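Ticket: Villa bench room — controller drops off network, breaker trips on restart
Product: Skastex environmental controller, Gularari firmware branch
Status: Closed, monitoring
Priority: Medium
Category: Power / Network

Summary

The Skastex controller in the Villa bench room goes offline without warning and does not come back by itself. On manual restart the room breaker sometimes trips. When the breaker holds, the controller boots, joins the network, and runs normally until the next drop. Temperature logging is lost for the whole offline period. The ventilation fans keep running at their last set speed.

Initial report

Controller unreachable from the Vitora dashboard. Status light on the front panel solid amber. Power cycled at the wall. Breaker tripped on first attempt, held on second. Dashboard showed the unit online again after the normal boot delay. No alarms were recorded in the event list for the time of the drop.

Requester asks whether this is the same fault that was closed in June. The June ticket was for a bad network cable on the same unit. The cable was replaced then and has not been touched again.

Triage

Amber solid on this model means the main board has standby power but the application has not started. It is not a network state. A cable fault shows as blinking green. The June ticket is therefore not related and has been left closed.

Asked requester for:
Event log export from the controller
List of everything plugged into the same circuit as the controller
Whether the drops line up with any other activity in the room

Requester response

Log export attached. The log simply stops and then resumes with a cold boot entry. There is no shutdown entry. The circuit feeds the controller, the fan supply, a small dehumidifier, and the bench outlets. Requester has not noticed a pattern but says the drops tend to be found in the morning.

Log review

The export holds 13 cold boot entries. None has a matching shutdown entry, so the unit lost power or was reset by its own supervisor each time. The supervisor writes a reason code when it resets the board, and no such code is present. Loss of input power is the more likely cause.

Input voltage is sampled by the controller but only stored when the debug flag is set. The flag was off. Turned it on remotely and set the sample interval to 200 ms. Note for anyone repeating this: the setting does not survive a firmware update, and the buffer overwrites itself when full. Export before updating anything.

Firmware

Unit was one release behind on the Gularari branch. Release notes mention a fix for slow boot after brownout. This does not match the symptom, and an update would have cleared the debug flag. Update held back until the voltage data was in.

Second drop

Drop at 5:00 a.m. by the Vitora dashboard. Requester exported the voltage buffer before restarting, as asked.

The buffer shows a short sag, a recovery, then a deeper sag with no recovery. The last stored sample is below the minimum input for the supply. The dehumidifier is set to start its cycle at 5:00 a.m. The compressor start current would explain the first sag. It does not explain why voltage stays down at the controller while the fans on the same circuit continue to run.

Asked requester to trace the cord from the controller back to the wall and report every connection in between.

Site check

Controller cord goes to an extension lead, which goes to a second extension lead behind the cabinet, which goes to the wall. The dehumidifier is plugged into the second lead. The fan supply has its own wall outlet. The bench power strip is on a separate outlet and was checked at the same visit.
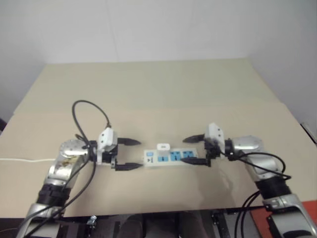
Bench table with power strip.

The bench strip was ruled out. With its load disconnected, the next dehumidifier start still produced the first sag in the voltage buffer. The strip stays in service.

The second lead behind the cabinet was removed for inspection. The female end is discolored around one contact, and the plug can be moved by hand when fully inserted. Resistance through that contact varies when the plug is moved. This accounts for the deeper sag: the compressor starts, the contact heats, and everything downstream of it loses voltage. The fans are not downstream of it.

Breaker trips

The trips on restart are a separate effect of the same layout. Cycling power at the wall restarts the controller supply and the dehumidifier compressor together. If the compressor has not had time to equalize, it stalls and draws high current until the breaker opens. On the second attempt it has usually been off long enough to start.

Actions

1. Both extension leads taken out of service. The damaged one was tagged and discarded.
2. Controller moved to the wall outlet next to the fan supply, no lead in between.
3. Dehumidifier plugged directly into its own wall outlet. Restart delay set to 500 seconds in its menu. It was previously off.
4. Voltage buffer exported and attached to this ticket.
5. Firmware updated to the current Gularari release. Debug flag set again afterward.
6. Vitora dashboard alert added for loss of contact. There was none configured, so earlier drops were only found when someone opened the page.

Verification

Forced a dehumidifier start from its panel with the controller running. Small sag recorded, full recovery, no reset. Repeated with the fans at full speed, same result. Power cycled the controller at the wall. Breaker held and the dehumidifier was not affected.

Open items

Missing temperature data cannot be recovered. The controller does not log while off, and the dashboard draws a straight line across the gap. Do not use the plotted values for those periods. Request filed with Vitora to show gaps as gaps — no target release given.

The installation sheet for this model says "connect to a suitable outlet" and does not mention extension leads or shared motor loads. Documentation change requested under a separate ticket.

Resolution code: Site wiring, customer equipment
Parts used: None
Follow-up: Export the voltage buffer at the next scheduled visit. If there are no new cold boot entries, turn the debug flag off and end monitoring.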